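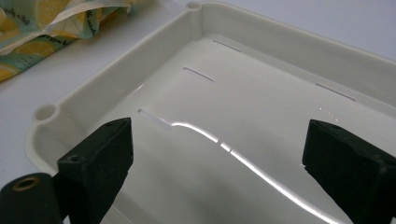
Shallow off-white tray, rounded corner.

LINDETTI CAMPAIGN PROMISES FILE
README and data card

What it is

Lindetti is a file of written promises made by candidates for municipal council in Velivwood, typed out from leaflets, door cards and letters to householders. It holds 600 promises from 88 pieces of paper. Each row is one promise, copied word for word, with the ward, the office sought and a code for how firm the wording is.

It does not tell you which promises were kept. People keep asking for that column and I keep leaving it out. I have yet to see a kept/broken score for a municipal council that survives a reading of the minutes. A councillor has one vote. "I will fix the Harbour Road intersection" becomes a motion, then a staff report, then a line in a capital plan three budgets out, and someone has to decide whether to call that kept. Whoever decides has usually made up their mind already.

Files

promises.csv: the main table
leaflets.csv: one row per piece of paper, with size, colour of ink and the month it turned up
codebook.txt: the wording codes, with the cases I argued with myself over
changes.txt: corrections, newest first

There are no scans. Several leaflets show private houses and people's kids, and I am not going to put those up for download to save anybody a trip.

How it was gathered

Leaflets were collected from mailboxes, library racks and recycling bins in all 8 wards. Bataineh ward is badly over-represented. That is where I live, and people there knew to pass things along. If you compare Bataineh with any other ward and find its candidates promise more, you have discovered where my mailbox is.

Collection ran up to the close of voting and then, in a small way, through September, when a few more turned up in a drawer at the community hall. Those are marked late=1. Their dates are guesses based on what the leaflet mentions, so leave them out of anything that depends on timing.

Text was typed by hand for the most part. I tried Zikora, the text recognition program, on a batch of 35 leaflets and gave up. It did well on plain type and badly on anything reversed out of a coloured panel, and the slogans are nearly always in a coloured panel. The rows it produced have been checked against paper and carry zikora=1 in case you don't trust my checking. I wouldn't, entirely.

Wording codes

F, firm. "I will", followed by something a council can do.
S, soft. "Work toward", "advocate for", "push for", "stand up for".
V, void. Grammatically a promise but nothing could ever count as doing it. "A stronger Velivwood" is a V.
X, outside the job. Hospital wait times, income tax, immigration. Municipal councils have no say in these and candidates run on them anyway.

The line between S and V is the weak point of the whole file.
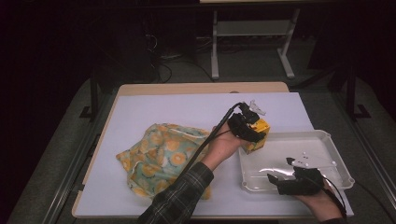 I coded everything twice, months apart, and moved a fair number of rows the second time, nearly always from S to V. You could say I got more careful. You could also say I got more tired of the word "advocate". Both sets of codes are in the table (code_1 and code_2), and I'd ask anybody who publishes a chart to run it on both. If the result disappears when you switch columns, it wasn't much of a result.

Known problems

Incumbents send fewer leaflets and promise less in them. They already have a newsletter, paid for out of the office budget, and it isn't in here because it is not campaign material on paper. Draw your own conclusions about that rule. It does mean that any finding of the "challengers promise more" sort is close to worthless on this data.

Slates are a headache. Three candidates who shared a printer also shared a back page, identical down to the typo in "infrastructure". Those promises appear once per candidate, flagged shared=1. Drop the duplicates if you are studying ideas and keep them if you are studying candidates.

Online promises are missing. A page can be edited the morning after the vote and several were. Paper stays put, at least.

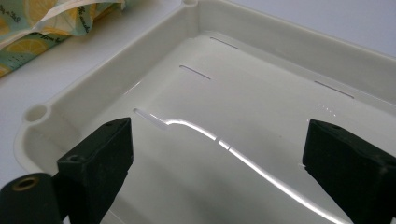

Re-coding from originals is the only test of this file I would put much weight on, and it is less work than it sounds. Ask at the community hall for the leaflet box and bring a pencil. Sort by ward first, then by month, and don't look at my codes until you have finished your own. The door cards are small and slide off the pile if you breathe on them, so take a shallow tray, something like the white plastic one with the raised rim and the flat floor. Put everything back in the order you found it. The box numbers are the only link between the paper and leaflets.csv, and I lost an evening to one misfiled envelope.

Uses I would not defend

Ranking candidates by honesty. Predicting votes on council. Training a "promise detector" and then reporting how well it agrees with my codes, as if my codes were the truth and not one resident's reading of a lot of glossy card.

Terms

Free to use and pass on. Keep this file with the tables. Corrections are welcome if you can name the box number and quote the line. Almost every complaint so far has done neither.

Related items
Velivwood ward boundary tables
Lindetti: notes on the second coding
Council attendance, what the minutes leave out
Bataineh all-candidates night, transcript

This site uses cookies to remember your settings. Accept | Manage choices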